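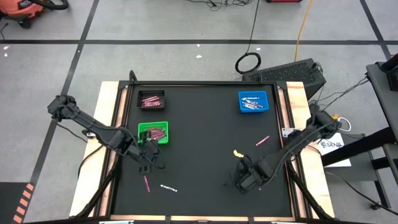

Szu-yu Liao
Neighborhood Watch Block Captain, Zuvwood

Walk-Through Checklist, Lower Zuvwood
11/09/2019

Hi all, it's me again with the checklist from our evening walk. Malte Janssen came along with the good flashlight and Humaira Rind joined us at the school fence, so we had three sets of eyes for most of it. We go through the same items every time. OK means OK, FIX means somebody needs to do something, and WATCH means I want to look again in June. My comments are under each one and they do ramble, sorry!

1. Street lights, Eren Road from the church to the bridge
FIX
Two lights out next to each other, right where the sidewalk dips. I reported one of these in the summer and got a ticket number back and then nothing. I've reported both now. If you live on that stretch please call it in too – the city really does look at how many calls come in for a pole.

2. Street lights, everywhere else
OK
The one by the mailboxes flickers but it's on.

3. House numbers readable from the street
FIX
This is my pet item and I will keep nagging. An ambulance or a patrol car at night can't find you if your number is brown on brown behind a bush. Humaira has spare reflective numbers in her garage and will give you a set if you ask her. The house at 539 got theirs up since the last walk and I could read them from across the street. Thank you!!

4. Parked cars: locked, windows up, nothing on the seats
FIX
We don't try handles (please don't ever try handles), we only look as we walk by. Malte saw a laptop bag on a front seat and a purse on another. We knocked at both houses and both people were very nice about it. Most of the car break-ins I hear about on our street weren't really break-ins at all, the door was just open. Takes a second to lock it.

5. Garage doors closed after dark
WATCH
Better than last time. One was wide open with bikes in it and the owner came out while we were standing there, so that was a bit awkward, but he closed it.

6. Bikes registered
WATCH
Speaking of bikes. Write down the serial number, it's usually stamped under the pedals. Take a picture of it with your phone too. When Tin-yau Wei had his stolen he had no number and the officer told him there wasn't much to go on.

7. Path behind the school
FIX
Brush is over my head on the left side and you can't see around the bend. The gap in the fence is back as well. The school says the fence is theirs and the brush is the city's, so I've written to both. Until it's cut I'd take the long way around at night – I do.

8. Playground
OK
Gate closes and latches. Some broken glass near the bench, which Humaira swept up. Bring a bag with you if you go by in the morning, we may have missed bits in the grass.

9. Empty house on the corner
WATCH
Back door is still boarded up and the board is tight. Flyers were piling up on the porch so I took them. Whoever drives past daily, a quick look is plenty. Don't go in, don't go around the back alone, just call.

10. Packages on porches
FIX
I stopped writing these down after the third house. If you work late, have it sent to a neighbor. Thắng Âu is home most days and has said he'll hold boxes for anybody on his side of the street. Please pick them up the same evening, his hallway isn't that big.

11. Watch signs
FIX
The one at the bridge is bent and so faded you can hardly read it. A new one is on order and Malte will put it up with the longer bolts.

12. Phone list
FIX
Three numbers on it are dead. If you changed yours, text me. Emergencies are 911 and never the phone list, and for noise or a strange parked car use the non-emergency line printed on the back of your card. I have extra cards.

Still open from the last walk: the loose drain cover outside the laundromat. I stepped on it again and it still rocks. There's a cone on it now, but the cone moves around.

Corrections to me please, I was writing on my knee for half of this.

Szu-yu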